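**Hindumau pauses home sessions with hand-held grippers after finger fault**

DISTLEY, November – Hindumau has paused all home sessions using its hand-held grippers after a fault in which the fingers stayed closed when the trigger was released. No one was hurt.

The fault was reported by an operator folding clothes and bedding at home. The fingers held a piece of cloth for 20 seconds before opening. A check of the 315 units in service found the same worn return spring in 10 others. 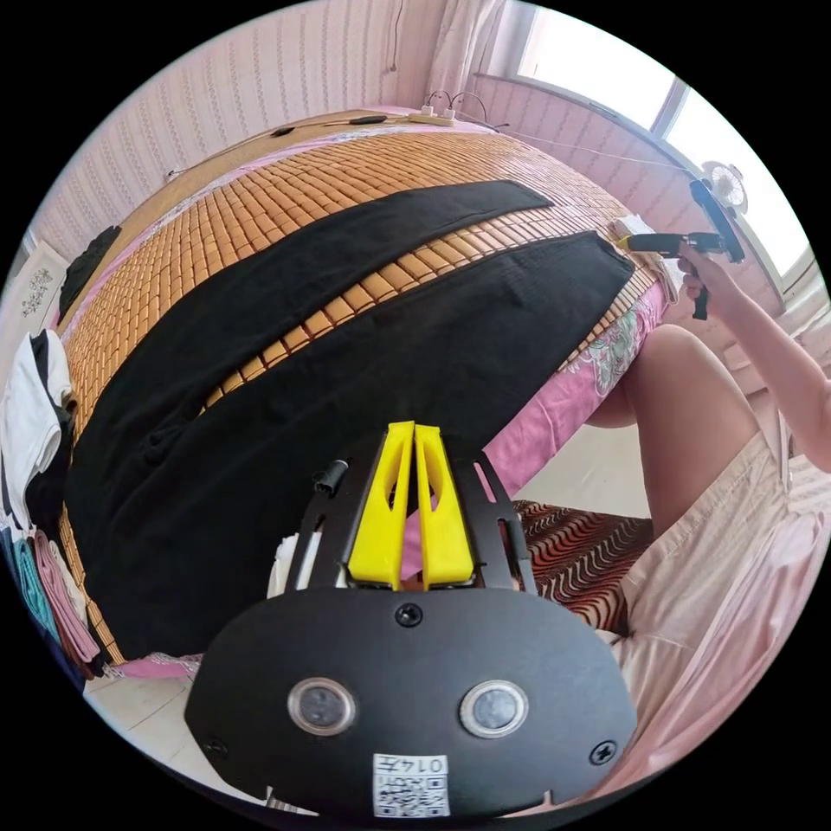
*Page last changed: November, 4:10 p.m.*

Cloth work on beds makes up most of the home program. Operators handle garments and small cloths for long stretches, and the trigger is squeezed far more often than in kitchen tasks.

"The spring was rated for fewer cycles than our operators were putting through it," said Olga Teixeira, head of safety. "We should have caught that at the 600-hour inspection."

Operators are asked to stop using their units, keep power cords and cables clear of the work area, and leave the finger assembly closed up. Prepaid return labels will be mailed out. Paused sessions will be paid at the usual rate.

Replacement springs are being made by Quintela.

Media contact: Joana Loureiro, Hindumau, Distley office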